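February, still sticky at 8 in the evening

Well, the tomatoes are officially a jungle. I went out to the veggie patch before brekkie meaning to pick a handful for sandwiches and came back in with the colander full, my hat full and one more load in the front of my jumper (yes, a jumper, it was freezing at six and boiling by nine, typical Kurham). I've weighed the biggest one and it's 790 grams! I'm stupidly proud of it. It's sitting on the windowsill like a trophy and I can't bring myself to cut it up.

So the afternoon went on relish. I used the old recipe off the back of the Poter vinegar bottle, only I ran out of brown sugar and had to duck down to the shops in 40 degree heat, which was a mistake, and then I bought an icy pole and sat in the car with the air con going for far too long. 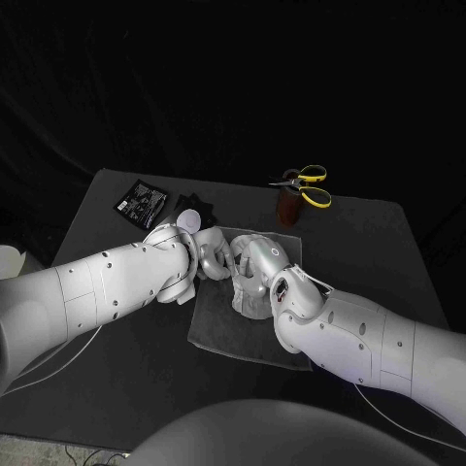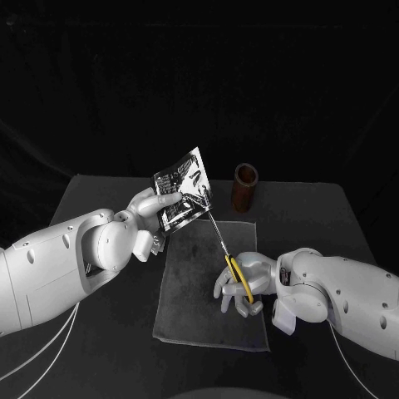
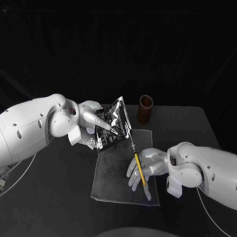 White hands, grey table, black curtain.

Seven jars all up, and one of them is really only half a jar. The kitchen stinks of onions and my favourite wooden spoon has gone a funny colour. I think I overdid the cloves again, but I said that last year and it was all gone by Easter.

Tomorrow I have to tie up the beans and do something about the zucchini, which I've been pretending not to see. Also need more lids. Bed now, fan on.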